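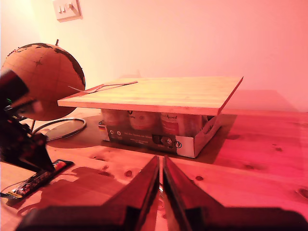 The "second level," day one.

27/09/2021

I have given in and tried the Zalura thing. I said in March I wouldn't, when the first newsletter came, and I held out through the whole summer of them, but the one last night had 47 comments under it, nearly all from people whose lives had been changed by a shelf. I wanted to see what sort of shelf changes a life.

It's a board on a box. That's the method. You find something low and sturdy, you put something flat across it, and you now have what Zalura calls a second level. The article runs to 603 words and I could have written it on my thumb. There is a paid version too, 8 dollars, which I suppose tells you about a third level.

I used the cutting board and the white cardboard box with the three containers still in it, so at least they're doing some work in there. I had never looked at the box properly. Now it's at eye level every time I sit down, little German flag and all, and I've read the front more often than I've read the book by my bed.

First complaint: the board is longer than the box. The article says an overhang "gives lightness." I say an overhang gives you a place to lean your elbow, and then we'll see about lightness. I pressed on the left end with one finger and didn't like what I felt. Moved it over a bit. Pressed on the right end and didn't like that either. I'm told to trust the weight of what's underneath, but whoever wrote that hasn't met my elbows.

Second complaint: I don't see where the extra room is supposed to come from. The table is the same size it was yesterday. The box takes up a piece of it and the board hands that piece back to me a few inches higher up. I asked about this in the comments, politely, and got two hearts and a link to the Plolham Home Fair, where tickets are still available.
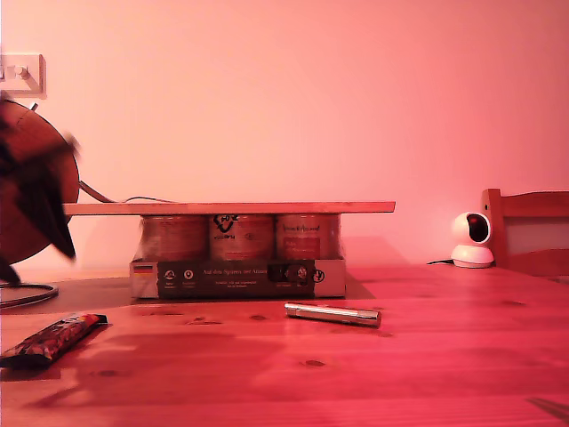 Fan side. "Auf den Spuren der Ahnen," in case I forget what's holding my shelf up.

In the footsteps of the ancestors, if my school German is any good. I don't believe my ancestors went in for second levels. My grandmother had a table with things on it, and when there were too many things she yelled.

The fan is the one part of this I might keep. Before lunch I had it farther in and it was always in my way, and the board forced me to push it off to the side by the switch. The cable goes behind the box now. I'll admit I like not seeing the whole length of it. But I could have moved a fan any day of the year without a newsletter, so I'm not handing Zalura the credit.

What I can't get an answer on is what the second level is FOR. The article has a bowl of lemons on it. I don't buy lemons by the bowl. The Dodness catalog, which came in the same mail and has obviously been reading the same newsletter, shows a candle and a folded napkin on theirs and wants real money for the board. One of the commenters keeps her keys there. Fine, but I have a hook for keys, and it has never once needed pressing on with one finger.

So I went to the drawer and took out the first thing my hand landed on, which was a fork, and gave it the second level all to itself.
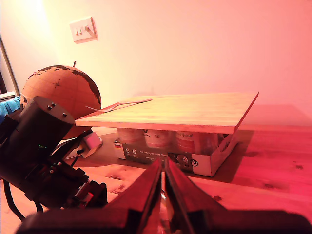 I left it there through two cups of coffee to see if I'd start to feel organized. I felt like someone who'd have to wash a fork. The tines stick out past the end of the board as well, so now my overhang has an overhang, and I'm sure there's a paragraph about lightness for that too.

To be fair about it (I'm trying) the board does look nice up there. It's a good pale board and it spends most of its time on its side behind the toaster where you can't see the wood. And it hasn't fallen down. I'll leave it up until the end of the week and then I want my cutting board back, as there's a squash to deal with and I'm not doing that at chest height.

Must also cancel the newsletter. I looked for the link and it sends you to a page asking if you're sure, then to one with a picture of lemons. Will try again tomorrow.

Bus to Pant at nine, take the library books. Bread, stamps, dish soap.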